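Re: [prirkik-owners] Rear demister and noisy heater fan on the Hadell

Hello Joana, and hello everyone else,

Sorry for the slow answer, I have been meaning to sit down with a cup of tea and do this properly for days and something always gets in the way. Joana Cardoso wrote:

> Hi all, new to the list. I bought a Prirkik Hadell in November
> (the 1.6, five-door) and I love it to bits, but the heater fan has
> started to tick on the two lower speeds. On three and four it goes
> away, or else the fan is so loud that I can't hear it. My garage
> wants to fit a whole new blower unit and quoted me 700 for it with
> labour, which seems a lot for a tick! Also the bottom half of the
> rear screen no longer clears. Has anyone sorted either of these at
> home? I'm fairly handy but I've never had a dashboard apart.
>
> Joana

First of all, welcome! You've picked a lovely car, and the 1.6 is the one I would have again (I've had mine seventeen years, if you count the two it spent under a sheet at my brother's while we were between houses).

Please don't spend 700 on that fan before you've had the glovebox out. The tick on my own car was a leaf. A single dry sycamore leaf, curled up and just catching the blades on one and two, exactly as you describe. They come in through the grille at the bottom of the windscreen, and there is meant to be a mesh under there to stop them, but on most Hadells it has either gone brittle or been left off by whoever last changed the wipers. So have a look for the mesh while you're about it, and if it's missing then a piece of fine garden netting cut to size does very nicely.

You don't need to take the dashboard apart at all, I promise. The glovebox is held by four screws along the bottom and two inside at the top, and once it's down you'll see the fan motor lying on its side behind it, with one plug and three small bolts. Do take the key out and disconnect the battery before you pull the plug. The bolt nearest the bulkhead is a pig, and I'd use a short ratchet with a flexible joint if you can borrow one. The first time it took me most of an afternoon, with a lot of muttering, and now I can have it out in 40 minutes.

If there's no leaf, spin the fan by hand and feel for any wobble. A dry bearing squeaks more than it ticks, in my experience, but mine has only ever been the one car, so others may know better. If the motor does turn out to be worn, ring Sosa before you buy anything new. They break Hadells and Sullells, and the motor is the same in both. The number to ask for is 3894, stamped on the side of the casing. Ask them to run it on a battery for you over the phone, they don't mind a bit.
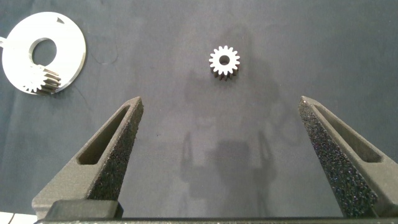

Small white gear, on the grey cloth.

Now, your rear screen. If it's the whole bottom half that has stopped, and the top half is fine, I'd look at the little tab on the left-hand side where the wire joins the glass before I worried about the lines themselves. On mine it had come away at one corner and looked perfectly sound until I touched it. You can buy a conductive glue for this, and it's fiddly but not difficult. Clean both sides well, tape the tab in place and leave it overnight in a dry garage. Don't be tempted to use ordinary solder, I cracked a screen that way years ago and I still feel a bit sick when I think of it.

Do let us know what you find, and if you get stuck with the glovebox then write to me off list and I'll send you my notes. They're handwritten and a little oily but you should be able to read them.

All the very best,
Rocío Bautista
Hadell 1.6, dark green, still going

Prirkik Owners' Mailing List | Contact the list owner | Messages copyright their authors | Back to top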